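Levstead Community Annex: Room and Egress Inspection Checklist, with Comments
Inspected 22nd August. Form supplied by Panicker. Comments column filled in by the inspector. 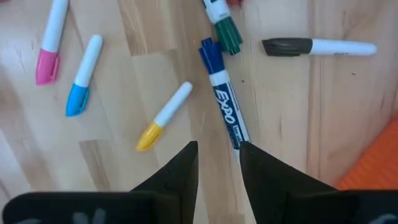
Boris Vlček asked before the walk-through why the form has a box for "fire doors satisfactory" and no box for whether anyone opened them. He wanted each door pushed, by hand, and the result written down. I agreed, and the comments under section 1 are longer than usual on that account.

I should say up front that I don't think much of this form. It rewards a quick tick. Where I've ticked something I've looked at it, and where I haven't looked I've written "not checked."

SECTION 1. DOORS AND WAYS OUT

1.1 Main entrance opens fully from inside without a key
Result: Yes
Comment: Opens fine. The closer is set too strong for a child or anyone with a walker. Last year's sheet says "adjusted." I'd like to know by whom and in which direction.

1.2 Rear exit opens fully
Result: Partly
Comment: Opens to roughly 3/4 and then catches on the concrete outside. The February sheet has the same door down as a pass. Either the slab has moved in six months or the door wasn't opened in February. I know which one I'd bet on.

1.3 Hallway clear of storage
Result: No
Comment: Folding chairs stacked along the left wall, 14 of them. I was told they were there "just for today." There is a clean rectangle on the floor under them and dust everywhere else.

1.4 Exit signs lit
Result: Yes, with a note
Comment: All lit. The one by the kitchen flickers. The sign over the storeroom door points into the storeroom, which has no other door. Take it down.

1.5 Fire doors close by themselves
Result: No
Comment: Two close. The stairwell one stops a hand's width short and needs a shove. Wedge found on the floor next to it. I've removed the wedge before, and it comes back.

SECTION 2. ALARMS AND EXTINGUISHERS

2.1 Smoke alarms tested
Result: Yes
Comment: I pressed the button on every one I could reach with the pole. The hall ones sounded. The kitchen one is a Clondar unit and gave a single chirp, then nothing. A single chirp is not a test. Replace it, don't just change the battery.

2.2 Extinguishers in place and in date
Result: Partly
Comment: In place, yes. The tag on the kitchen extinguisher is initialed for this year but the needle sits in the red. I don't see how both can be right.

2.3 Extinguisher suitable for the hazard
Result: Kitchen, no
Comment: Water extinguisher beside the range. Should be a wet chemical one. This was raised with the previous inspector and marked "noted."

2.4 Fire blanket
Result: Yes
Comment: Mounted behind the coffee machine. You would have to reach over the thing that's on fire, or near enough. Move it to the other side of the door.

SECTION 3. ELECTRICAL

3.1 Cords and plugs undamaged
Result: No
Comment: Floor fan in the craft room has tape around the cord near the plug. Taken out of use and labeled. Please don't peel the label off when it gets warm.

3.2 No power strips plugged into other power strips
Result: No
Comment: Office, under the desk. Libor Mikuš says it's been like that for years without trouble. I've written that down as he said it, and I've also written down "No."

3.3 Panel accessible and labeled
Result: Partly
Comment: Accessible once the mop bucket is moved. Labels are in pencil. Breaker 12 is labeled "???" and I'd call that an honest entry but not a useful one. Get the electrician to trace it.

3.4 Outlets near sinks protected
Result: Not checked
Comment: My tester was out of batteries. I'm not ticking it on the strength of a sticker. The sticker says Tekoria and gives no date.

SECTION 4. FLOORS, FURNITURE, SUPPLIES

4.1 Floors even and free of trip hazards
Result: Partly
Comment: Carpet edge lifting at the office threshold. The mat at the rear exit curls at one corner. Throw the mat away.

4.2 Tables stable, edges smooth
Result: Yes
Comment: Leaned on each one. The wooden ones are good. Run a hand along the edges again before the kids' sessions start.

4.3 Markers, glues and paints stored capped and labeled
Result: Yes
Comment: Marker caps on. The glue is another matter: two bottles with no label at all, and "I think it's the strong one" won't do for a room with children in it. Dispose of both.

4.4 Shelving fixed to wall
Result: No
Comment: Tall unit in the craft room rocks when pushed at shoulder height. The form says "fixed" on the last three sheets. There are no holes in the wall and no brackets. Empty the top shelf today and fix the unit before anyone uses the room.

SECTION 5. KITCHEN AND RESTROOMS

5.1 Hot water not scalding
Result: Yes
Comment: Measured at the restroom taps only.

5.2 First aid kit complete
Result: No
Comment: Plenty of bandages, no gloves, no burn dressing. The contents card lists 15 items and was signed off in February. The eyewash had expired well before that.

5.3 Cleaning products locked away
Result: No
Comment: Cupboard has a lock. Key is in the lock.

SECTION 6. PAPERWORK

6.1 Previous actions closed
Result: I don't accept this one
Comment: The summary page says all closed. Going by what I saw today, the rear door, the kitchen extinguisher and the shelving were never touched. I'd like to see a receipt or a work order for each before anyone writes "closed" again.

6.2 Evacuation drill held
Result: Claimed
Comment: One line in the log, no time taken, no names. Boris Vlček was in the building that week and doesn't remember any drill.

ACTIONS, IN ORDER

Before next use of the building: rear door, chairs out of the hallway, craft room shelving, kitchen alarm.
Within 14 days: both extinguishers items (2.2 and 2.3), stairwell door, power strips, first aid kit.
Next visit: 3.4 with a working tester, storeroom sign, carpet edge.

Overall result: Not passed. The form offers "Pass with comments" as the only alternative to "Pass," so I've crossed both out and written it in by hand.

Copy to Libor Mikuš. Copy to the noticeboard, on the front this time, not under the yoga schedule.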